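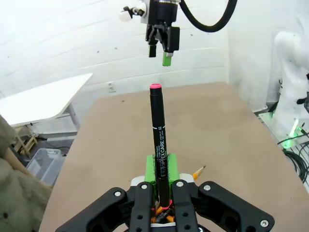

A planner for two arms must answer one question many times per second: which arm may move now? In the Reinholz cell, used in all exercises of this chapter, we begin with a single object, the black marker. It stands upright in a green holder between the fingers of one gripper, and the other gripper hangs above it, pointing down. For the software this is one state among many, and it needs a name.

## 4.1 States and locks

We write each state as a node and each permitted motion as an edge. The planner of Cornel Voicu, which we follow here, checks the graph every 30 milliseconds.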